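Household Order, Unit 6: Books on Small Tables
Handout for the evening group – K. Unnithan

Most tidying manuals tell you to stack books by size, largest at the bottom, spines aligned. I have my doubts. A neat stack photographs well and gets read less, because the one you want is always underneath. The Tulter method, which some of you brought up in March, goes further and allows three books per surface. Why three? The manual never says.

Round tables make the usual advice worse. Square stacks want an edge to line up with, and a round top doesn't have one.

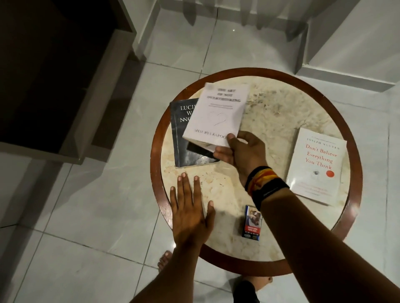 Should the book you are reading now go in the stack?
Keep it out, on its own, face up. The stack is for books you have finished or haven't started.

Ragnheiður Overgaard's reader suggests a full sort every 90 days. Try it if you like. My own shelf holds 153 books and I gave up after the second round, having moved 18 of them and put most of those back. What did help was dull: pick up one book, decide, put it down where it will stay.

A few points on stone tops with a raised or separate rim. Don't drag paperbacks over the join – lift them. Wipe the top before you start, and leave it a few minutes. I would skip the Flameck polish that gets recommended for this; a soft cloth has done as well on every table I've tried.

Worn covers are no reason to throw a book out. Curled corners flatten a little under weight, though less than the manuals promise.
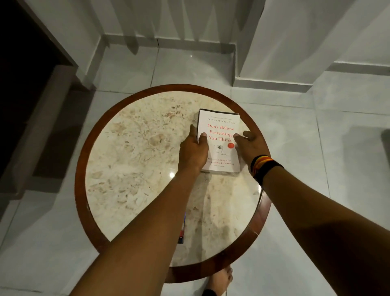

Fig. 2. Paperback placed face up on a round side table, "Don't Believe Everything You Think" by Joseph Nguyen.

For next time: sort one small table at home, leave it for six days, and write down which books moved. Bring the Overgaard reader, pages on bedside storage.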